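Home Shop Laundry & Linens Baskets FAQ Contact

Questions we get about laundry baskets

Hello, and thank you for stopping by. I'm Heloísa Bastos, and I have been answering the letters at Wemden long enough to know that people have a great deal to say about where they put their washing. I've gathered the questions that come up most and answered them the way I would if you were standing at the counter with me — which means I may wander a little. Please bear with me!

Should I get plastic or wicker?

I love wicker, I truly do, and my grandmother kept hers for decades. But for everyday clothes I nearly always steer people toward plastic. You can rinse it in the tub, it doesn't snag a knitted sleeve, and it won't mind if a damp towel goes in on top of everything else (although I'd still rather you hung the towel up first). Wicker is lovely for blankets and spare pillows, things that go in dry and stay there a while.

Why do the baskets have slots or holes in the sides?

To let the air through. Clothes that have been worn all day hold more moisture than you'd think, and in a closed tub that moisture has nowhere to go. Slots give you more air, small round holes are kinder to thin straps and buttons, and either one will do nicely in an ordinary bedroom.

Where is the best place to sort and fold?

Wherever you'll do it, dear reader. I have friends with beautiful folding counters who still carry everything to the sofa. If you have a low table in the living room, I think that's a very pleasant spot, especially with a cloth over it, as the fabric keeps smooth things from sliding off and gives you a clean place to lay out the whites.

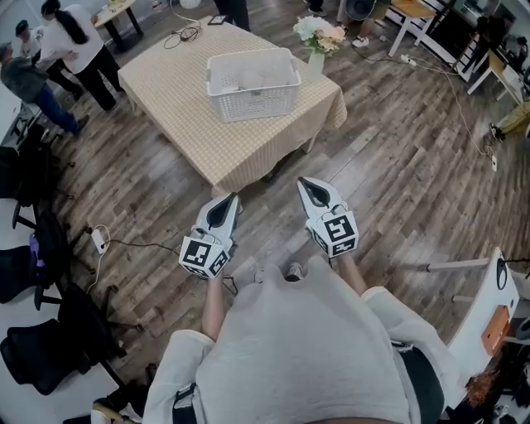 Do move anything breakable well to one side before you start shaking out sheets, and if the table is so low that your back complains after a few shirts, sit on the floor or pull up a stool. A tablecloth can go into the wash with the rest at the end, so there's very little to tidy afterward.

How many baskets does one household need?

For a family I like 3: one for lights, one for darks, and one that stays empty for bringing clean things back. If you live alone, a single good basket and a mesh bag for delicates will see you through. Our Rana model weighs 800 grams empty, so even a younger child can help carry it when it isn't too full.

Can I leave delicate things at the bottom?

I wouldn't, at least not for long. A thin blouse or a soft pale cloth under a week of jeans comes out with creases that take real patience to press. Keep the delicate things on top, or give them their own basket, even if that means it looks rather bare most of the week.
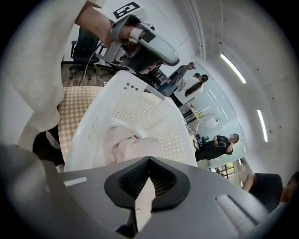

Luminița Olteanu wrote to us that she does it the other way around and washes her light pinks as soon as there are enough for a small load, and that in 13 years of sharing a basket with her sons' soccer socks she never once got the gray out of anything. I take her point entirely, and I've started doing small loads of pale things myself.

How do I clean the basket itself?

Warm water, a drop of dish soap and an old toothbrush for the holes, where lint loves to collect. Wipe under the rim too — dust gathers there and then falls onto your clean shirts. Once a month is plenty. Let it dry upside down before you fill it again.

My basket smells even when it's empty. What can I do?

Sprinkle baking soda over the bottom, leave it overnight, and rinse it well in the morning. A few hours by an open window will help as well.

Do you sell replacement handles?

For the Rana, yes, and they snap on without tools. For the older Riltislow baskets I'm afraid we ran out in June, but do write to me anyway, as Deming Kong in our stockroom sometimes finds a pair in a box he hasn't opened yet.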